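FOR IMMEDIATE RELEASE

Valtent Opens Puzzle and Tabletop Room at Ferkwood, Free to Drop In

Fifty carpet-topped tables, no sign-up, doors open from November

FERKWOOD - Valtent, the tabletop and puzzle club, is opening its new play room on the ground floor of the Ferkwood building this November. Free entry, all ages, mornings through 9 p.m. Bring a friend or come alone. Plenty of people come alone.

The room takes over the old Dizon fabric showroom, empty for years. New lights, new heating, same big front windows. 700 square feet of it is set aside for quiet play, with folding dividers between the tables so a chess game doesn't have to listen to a card game. The rest is louder. Strollers and wheelchairs fit down the main aisle, and there is a ramp at the side door on the parking lot side.

What's on the shelves: 78 puzzles and games to start, most of them small. Twisty puzzles, snake puzzles, card decks, dominoes, wooden burrs, a few marble things. More coming in as members donate. Boxes in any language are fine, we have several already that most of us can't read and the pieces work the same.

"We had all this stuff in closets for years and nowhere to put it out," said Rosalba Guerra, who runs the Valtent room. "People would come over, play one thing, go home. Now you can leave a puzzle half done and walk over to the next table and see what they've got going. I wanted soft tables most of all. Hard tables are loud and the little pieces bounce right off onto the floor."

The table tops are covered in short carpet for exactly that. Parts stay put, dice don't clatter, cards pick up easy. Please no glue or paint on them. Water and coffee in paper cups is OK at the tables, food stays at the counter by the door. 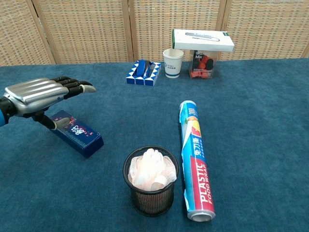 Players may take anything off the open shelves without asking. Put it back in it's own box or tub when done, lids on. If a piece is missing write it on the card at the counter, don't just put the box back and hope. Last winter at our old spot we lost half a domino set that way and are still finding them.

Snake puzzles get a night of there own. The first one has 21 places at the long table, beginners seated next to folks who know the folds. Start with the ball, move on to the dog and the swan, then whatever you like. Starts 6:30 p.m., done by 8. No prizes, there will be cookies.

Corirura, the hobby shop across the street, is giving Valtent players a discount on small puzzles through the end of the month. Ask for the stamp at our counter and show it at theirs.

Donations: complete sets only please, small parts bagged. Drop at the side door before noon. We can't take electronic games or anything needing a wall plug. Jigsaws over 1,000 pieces, call first, shelf space is tight.

School and senior groups should contact Rosalba Guerra at the room to hold tables ahead of time. Mornings are best, afternoons fill up. Press welcome any time during open hours, check in at the counter when you get here.

Media contact: Rosalba Guerra, Valtent, Ferkwood building, ground floor

###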